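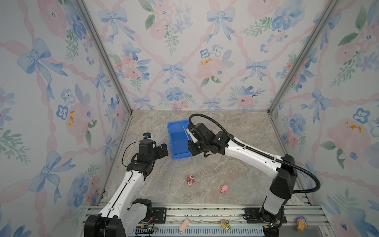
Sixten Bakke reckons I should stop fiddling with the planner and look at my timestamps, and he's been saying so since January, so fine, Sixten, this post is for you.

Some background if you're new. I've been writing a little control stack called Dato for a pair of arms that share one workspace, and the bit that's been eating my evenings is the scheduler. Each arm gets its own plan, then a checker looks at both and decides who has to wait. Lovely on paper! In practice the right arm kept stopping dead over the bin for no reason I could find, as if it had seen a ghost.

I tried bigger safety margins, then smaller ones, then I rewrote the whole collision check one night (don't do this at 2am) and made it worse. What I hadn't done was log the age of each joint reading when the checker got hold of it. The left arm's readings were arriving 111 milliseconds old. So the checker was dodging an arm that had already moved on — my ghost!

The fix was 18 lines. Every reading now carries its own time, and the checker rolls both arms forward to the same moment before it compares anything. I also throw away any reading that's too old to trust, which I should have been doing from the start. 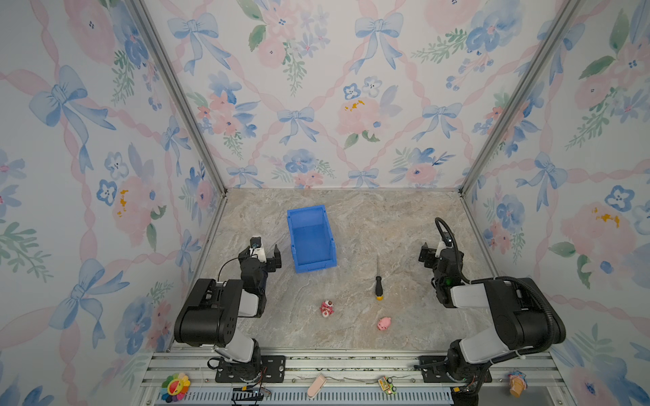
Both arms, the blue bin and the screwdriver.

I've left 1000 simulated runs going overnight with random delays on both sides, and I'll put the log up with the code once I've tidied the config files (they're a disgrace). Next job is the gripper cameras, where I suspect the same muddle is waiting for me. If you've got a decent way of syncing two camera streams on a cheap machine, please tell me in the comments — I'm all ears.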